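Vustent Heating and Water Heaters: Frequently Asked Questions

Which areas do you serve?

We serve Flirnham and all the small towns on the river side of it. If you live farther away, please call us first and we will tell you if a technician can come.

How much does a visit cost?

The visit and the diagnosis cost $139. If you accept the repair on the same day, we take this amount off your final bill. For evenings and Sundays there is an extra charge of $150, and the office will always inform you of it before you confirm.

My water heater makes a popping noise. Is it dangerous?

Usually it is not. In most cases the noise comes from minerals which collect at the bottom of the tank. We can flush the tank for you, and in a hard water area we advise to do it every year. 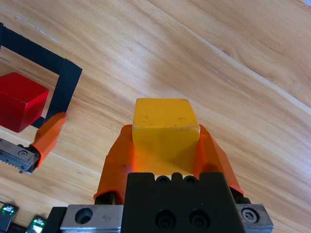
If you see water on the floor near the tank, please close the cold water valve and call us the same day. Do not try to tighten the relief valve by yourself.

Do you repair all makes?

We repair most gas and electric tank heaters. For Gendex units we keep the common parts in our van. Other parts must be ordered, and they normally arrive in two working days.

What warranty do I receive?

Our labor is covered for 2 years. The parts have the warranty of their manufacturer, and we leave you the papers.

Can I pay in parts?

Yes, for a full replacement. One half is paid at the order and the other half after the installation.

Last updated: 30/11/2021

Related pages
Tank or tankless: how to choose
Preparing your boiler for winter
Srithong Road office: opening hours
Request a callback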